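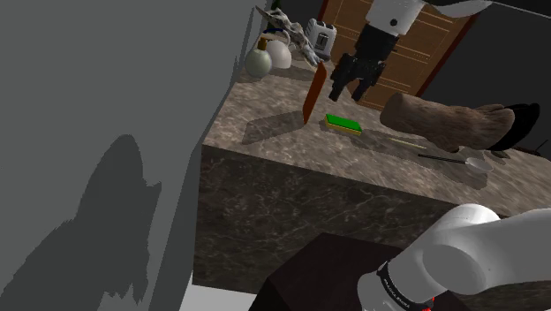

仿真厨房台面：夹爪悬于海绵上方偏右处，台面后侧为烤面包机与白色水壶。

2021年11月，Gredness暂停了厨房操作机械臂控制软件的版本发布。暂停令只有一页，所列事由为“夹持状态误报”。对于一家以家庭与小型餐饮场所为目标市场的企业，这一决定意味着原定的实地部署须整体推后，也使业内长期搁置的一个问题重新进入视野：控制系统依据什么认定物体已经被抓住？

问题最早出现在仿真测试中。Gredness的测试任务由合作机构Codar承担，全部在虚拟厨房内运行。石材台面上陈设日常器具，既有海绵一类形状规则、易于夹取的物品，也有长柄勺、细木棍等容易滚动或偏转的物品。按照测试规程，机械臂须自上方接近目标，张开夹爪，对准，闭合，确认夹持，而后方可抬升。任何一个环节未获确认，动作均应中止。

在本轮529次抓取测试中，有231次的日志与仿真引擎记录的手指位置不符。日志显示夹爪已经闭合，引擎记录却表明两指仍处于张开状态。控制软件据此放行后续动作，机械臂空手抬升，任务被记为完成。由于验收报表只读取日志，初期统计结果一切正常，偏差直至Codar工程人员逐条回放时才被发现。

更受关注的是其中11次。在这些测试中，夹爪误报闭合后并未垂直抬升，而是直接转入横向搬运，张开的手指扫过邻近物品，接触力超过规程上限。仿真环境中的碰撞不会造成人身伤害，但安全评审认为，同样的指令序列若在真实厨房中执行，玻璃器皿、刀具以及操作者的手部均可能处于手指的运动路径之内。评审意见将该缺陷列为最高等级。
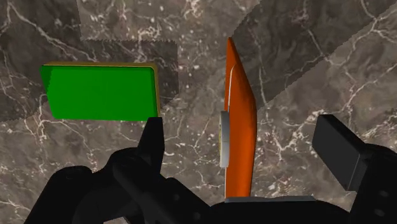
夹爪近景。橙色物体立于张开的两指之间，左侧为一绿色块体。

调查工作由Ghanem实验室主持，历时数周。报告指出，故障由2项因素叠加形成。其一，夹爪驱动程序Ulis在收到闭合指令后即刻更新状态字段，该字段反映的是指令，控制软件却将其作为测量值使用。其二，手指编码器的数据经由另一条通道上传，时间戳与主控时钟存在偏移，交叉校验模块因此判定数据过期，并自动跳过比对。单独出现任何一项，校验机制尚能给出告警；两项并存时，系统内便没有任何信号能够否定“已夹持”的结论。

报告用较大篇幅讨论了弧面物体。此类物体外形上窄下宽，或两侧轮廓不对称，手指与表面的首次接触点往往偏离预期高度。即便状态字段准确，仅凭手指间距也难以判断夹持是否稳固。调查组建议在抬升前增设短暂的低力试提，同时比对接触力与手指位置，二者均满足条件方可继续。

Gredness接受了上述建议。修订后的软件取消了以指令代替测量的做法，数据过期时一律停止动作，跳过校验的选项已从现场配置中删除。验收报表改为同时读取日志与引擎记录，不一致的条目须由人工签认。Codar亦相应修改规程，规定每一轮测试均须抽取标记为成功的样本进行回放。此前的抽查仅面向失败样本。

试提步骤的引入延长了单次抓取的时间，企业内部对此存在不同意见。产品部门认为节拍变慢将影响用户体验，安全部门则主张在积累足够数据之前不得缩短试提时长。目前的处理办法是维持较长时限，待实机数据齐备后再行讨论。

误报的时间偏移究竟源自何处，报告未作最终结论。Ghanem实验室倾向于认为与一次通信组件升级有关，但升级前的原始日志保存不全，无法完成对照。新一轮测试定于12月启动，沿用原有台面布局与物品清单，实地部署的日期将在测试结果通过评审后另行公布。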